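Notes for the Pruvinier talk, slides 4 to 6

**Slide 4 - One bowl**

- Start with the bowl, before any recipe. Ask who bakes at home, wait for hands.
- Stainless steel, on a plain white table. Leave the slide up while I talk about weight and grip.
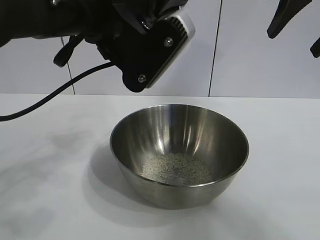 **Slide 5 - What goes in**

- Flour first, 400 grams. Then water at 68 degrees.
- Mention Daithí Egan's rye version from August - keep it short.

**Slide 6 - Clearing up**

- Soak right away, cold water.
- Handout has 32 copies. Questions after.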